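July 29, 2018

What a day! I've been grinning since lunch. The new training runs finished in the night and the policy got through 200 simulated trials of the block task with only nine failures. In the spring we were happy if it managed half of them!

The trick (Linnea Ekström's idea, I only typed it in) was to stop starting every run from the same tidy pose. Now Skavis shifts the block and the mat a little each time, and changes the friction too, so the arm has to learn the job and can't just replay one path. So simple -- and we spent weeks fiddling with rewards instead.
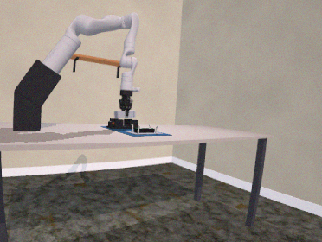 I went through all nine failures after tea. Most were the same thing, the fingers closing a touch too early, and I think a slower last bit of the descent would cure it. Linnea wants the friction range made wider first. She's probably right, she usually is about friction.

Tonight I've queued 12 more seeds, and if they agree we can start writing it up for December. The hooks task is next, which I'm dying to try. Must remember to ask Gebru about disk space -- the logs have already eaten 385 gigabytes.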